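Clastar Electric Steamer Pot with Steaming Rack

Home / Kitchen / Small appliances / Steamers

Price: 2,595
Delivery from our Skirnbridge store, or collect in Sirnville

The Clastar is a small electric steamer for people who like steamed buns, dumplings and vegetables but do not want to keep a big pot on the cooker. It stands on its own base, it has its own knob on the front, and it needs only a socket and a free corner of the table. We have sold it in our shop for 2 years and it is still the steamer we recommend first to a customer who lives alone or in a couple.

The pot is stainless steel, polished inside. The base and the two side handles are white. The rack lies inside the pot and has rows of small round holes, so the steam comes up through all of the bottom and reaches the food in the middle as well as at the sides.

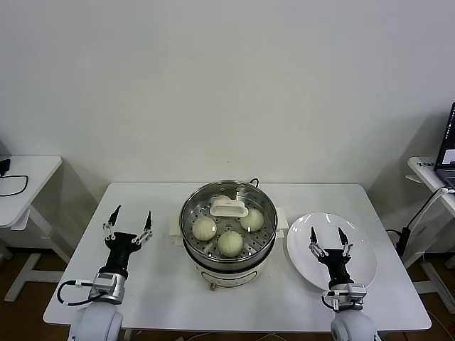
STEAMING

How much does it hold?

Four pleated buns fit on the rack in one layer. Put one at the back, one at the front and one on each side, and leave some space between them, as the dough grows when it cooks. If your buns are very small you can try more, but please do not press them together. They will stick, and the skin tears when you take them out.

For other food we suggest one layer also. Broccoli, carrots cut in thick pieces, small potatoes and fish fillets all do well. Rice needs a heatproof bowl, which must be low enough for the lid to close. The bowl is not included.

How to use it

Place the steamer on a flat and stable table, with the cord at the back. Pour clean water in the pot, always below the level of the rack. Put in the rack, then the food, then the lid. Plug in and turn the knob.

Frozen buns go in directly from the freezer. With our own brand of frozen buns, from the Baranauskienė bakery, I count 19 minutes from the moment when I see the first steam. Fresh dough needs less time, but it must rest before, otherwise the buns stay flat and a little hard. When the time has passed, turn the knob back and wait a short moment before you lift the lid. A bun which meets cold air too quickly can fall down in the middle.

Lift the lid away from you. Have a plate ready close to the pot, on the side of the hand you use more, and take the buns out with tongs or with a wide spoon. A piece of baking paper under each bun makes this easier. Cut the paper small, so that it does not close too many holes of the rack.
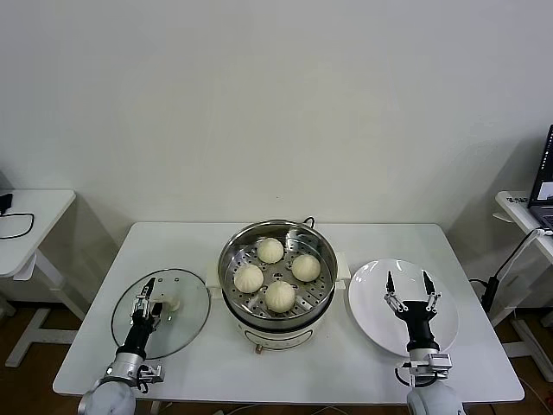
The side handles stay much cooler than the steel, but I would still take a cloth if you move the pot soon after cooking. Please unplug it first. The water inside is very hot and it moves more than you expect, so the best is to leave the pot where it is until everything has cooled.

Cleaning

Take out the rack and wash it by hand with warm water and a soft sponge. If dough has dried in the holes, leave the rack in water during dinner and it will come off with a brush. Wipe the inside of the pot and dry it with a towel. White marks on the steel come from hard water. A spoon of vinegar in a little warm water removes them — leave it for ten minutes, then rinse well.

Never put the base under the tap. Wipe it with a damp cloth and do not let water enter behind the knob. Please do not use steel wool or powder on the polished part, as the scratches remain.

In the box

Steamer pot with base
Steaming rack
Lid
Power cord
Instruction booklet in English

Plates, tongs and food are not included.

Where to keep it

Many customers ask if it can live on the table the whole time. It can, if you leave free space above it for the steam. Do not use it directly under a shelf or a wall cupboard, because the wood will swell after some months.

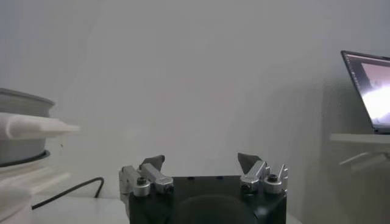 If you prefer to put it away, dry all the parts first and keep the lid turned over on the pot, with a kitchen towel between them. Do not pull the cord tight around the base. A loose loop is enough, and the cord will last longer.

Technical information

Colour: white and stainless steel
Control: one turning knob
Suitable for: home use, indoors
Not suitable for: gas or induction cookers, oven, microwave

Guarantee and spare parts

The guarantee is 2 years from the day on your receipt. The rack and the lid can be ordered separately, and we keep them in Skirnbridge. For another part, write to us with a photo of the label under the base and we will ask the supplier. The next delivery of spare lids is expected in April.

What customers ask us

Can I steam on two levels?
No. The Clastar has one rack, and a second one would stop the lid from closing.

Does it switch off when the water is finished?
Please do not wait for this. Check the water before each new portion and add some if it is low.

Can I boil soup in it?
We do not advise it. Soup leaves fat on the steel and the next buns will smell of it.

Is there a bigger model?
Not from this maker at the moment. For a large family we have the bamboo baskets, which you put on a normal pot.

Returns

You can return an unused steamer in its box within the time written on your order. If it has been used and something is wrong, contact us before you send it, and we will find out together if it needs a repair or only a new part.

Page text by Telma Lagos, Sirnville shop. Last changed March 18, 2023.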